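Skutport Forums > Home and Household > Laundry

Topic: basket by the bed or in the laundry??

satinbower
28 July 2026
ok so need opinions before I buy anything. Clean washing comes off the line, gets dumped on the bed, then it sits there till bedtime and goes on the chair. Then its wrinkled and I can't tell whats clean. Thinking of a second basket that lives in the bedroom for dirties only. Partner reckons one basket is plenty and I just need to fold faster. Carpet in there if that matters. Budget $33, less if poss.

kelpie_lane
Two baskets. No contest. Dirties never touch the bed, clean never touches the floor. Done.

Old Gumboot
Disagree. Second basket just means a second pile. We had three at one point and all of them were full. Got rid of two, now it gets done.

satinbower
three is a lot haha. I only want the one extra

mossvale77
Whatever you get go woven, not the plastic ones with the holes. Had a Tudora plastic one and the handle split after 7 months. Woven ones are kinder on carpet too, no scraping when you drag it.

Old Gumboot
Woven sheds. Bits of it on the jumpers. No thanks

mossvale77
cheap ones shed. Mine doesnt. Get one with a liner

kelpie_lane
My setup for what its worth, basket on the floor right beside the bed, sort on top of the bed. Whites and darks still in together here, hadn't split them yet

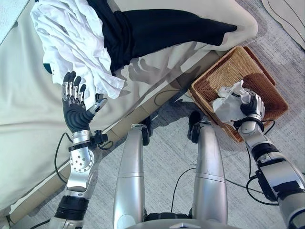 Whites and darks on the bed, woven basket down beside it on the grey carpet.

Pale sheet underneath is good for this btw, dark stuff shows up straight away. Used to sort on a navy doona cover and kept losing socks.

satinbower
oh thats pretty much my room. Is the basket in the way at night? I get up in the dark and would 100% kick it

kelpie_lane
Goes under the window at night. Takes two seconds. Shirts first, they crease worst, then trousers – everything else can wait till after tea.

pegbasket
Unpopular opinion but sorting on the bed is the whole problem. Get a folding table in the laundry. Satar had one for $97 last August, probly still do. Nothing leaves the laundry till its folded. No bedroom pile, no basket.

Old Gumboot
^ this

kelpie_lane
Some of us have a laundry the size of a cupboard

pegbasket
then fold on top of the machine. I did for years in a unit

satinbower
mine's a top loader and the lid opens up so no. And $97 is well over the budget sorry

mossvale77
Strobel do a tall woven one with a cotton liner, think it was under 33 when I looked. Liner comes out, chuck it in with the towels. Measure the gap next to your bed first though, its wider than it looks online.

satinbower
Ooh ok. Gap is tight on his side, heaps on mine. Guess its going on my side then

Old Gumboot
and who'll be emptying it

satinbower
...yeah fair

kelpie_lane
Rule here is whoever fills it to the top takes it down. Works most weeks – not school holidays.

satinbower
going to look at the Strobel one on the weekend. Will report back if he uses it or just throws stuff near it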